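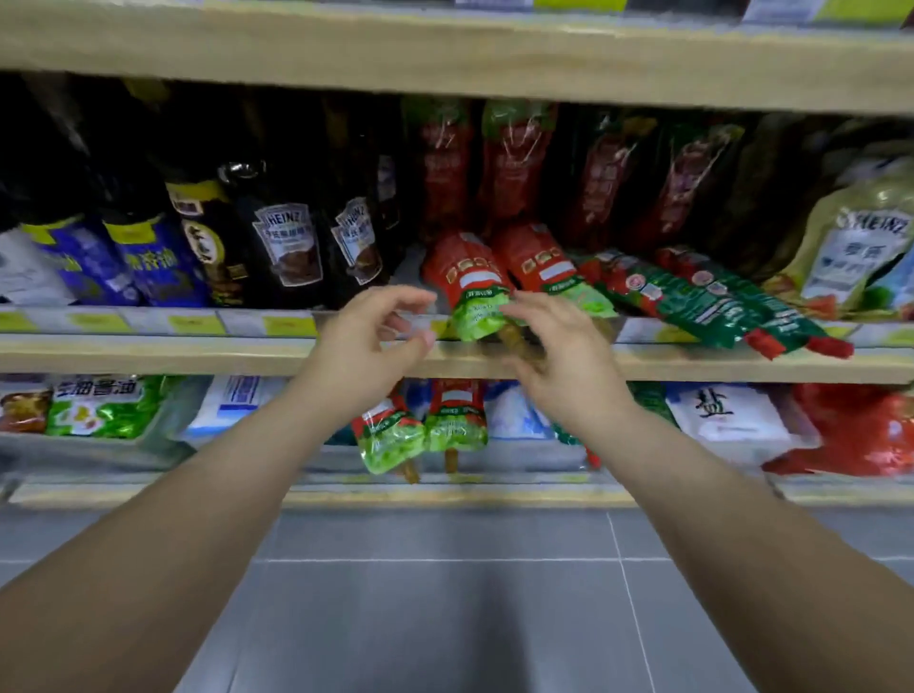

## Aula 6: preparar a célula de reposição antes de culpar o software

*Apontamentos de apoio, Marcelino Macedo. Versão de 13 de fevereiro de 2026; a de janeiro tinha a ordem da calibração trocada e pode ir para o lixo.*

A célula Omico tem dois braços, uma câmara na cabeça e uma estante de mercearia. Quem entra no laboratório pela primeira vez quer logo vê-la agarrar coisas. Quem já lá passou um semestre quer saber quem mexeu na estante.

### 1. Estante

- Confirmar o nível da prateleira do meio. Um desnível de 2 mm passa despercebido a um aluno e arruína a tarde a uma saqueta.
- Os rótulos de preço ficam na régua da frente. Colados no tampo, entram na segmentação e o sistema tenta, com grande dignidade, arrumá-los.
- Garrafas de vidro à esquerda, embalagens flexíveis ao centro e à direita. O molho de soja no chão é um problema de limpeza; o óleo de sésamo é um problema de departamento.

### 2. Braços e mãos

Ligar primeiro o controlador, esperar pela luz fixa e só então soltar os travões. A ordem inversa também funciona, até ao dia em que o braço esquerdo cai sobre a bancada.

1. Levar os dois braços à posição de repouso.
2. Zerar os sensores de força com as mãos abertas e **sem tocar em nada**. O cabo pendurado no pulso conta como alguma coisa.
3. Fechar e abrir cada mão 6 vezes, a baixa velocidade, e ouvir. Um estalido regular é tendão frouxo: apertar meia volta e repetir.
4. Limpar as pontas dos dedos com álcool isopropílico. Creme de mãos, não.

### 3. Calibração mão-câmara

Corre-se depois do aquecimento e nunca antes (era este o erro de janeiro). O alvo fica à altura da prateleira do meio, onde se faz o trabalho. O programa da Doment pede 400 amostras; há quem o interrompa a meio porque «já parecia bem». Costuma ser a mesma pessoa que depois me escreve.

### 4. Saquetas com bico

São o caso difícil da aula. A embalagem deforma-se, o plástico brilha e o centro de massa anda a passear com o conteúdo. Viradas para baixo, com o bico a apontar para a borda, aproximam-se as duas mãos pela parte inferior e distribui-se a força pelos dois lados. Apertar de um lado só faz rodar o conjunto.

Se as vizinhas estiverem deitadas na diagonal, a trajetória lateral fica comprometida. Entrar de frente e reduzir a velocidade nos últimos centímetros. Imagens tremidas na aproximação indicam, em geral, exposição longa demais: baixar a exposição antes de mexer nos ganhos.

### 5. Registo

Anotar no caderno da célula os valores dos sensores, o erro da calibração e qualquer parafuso que tenha sobrado. Os ficheiros vão para a pasta da turma na Netside, com o número do grupo no nome. «final_final2» será devolvido.

**Para a próxima aula:** ler o capítulo sobre controlo de impedância e trazer a folha de manutenção preenchida, uma por grupo.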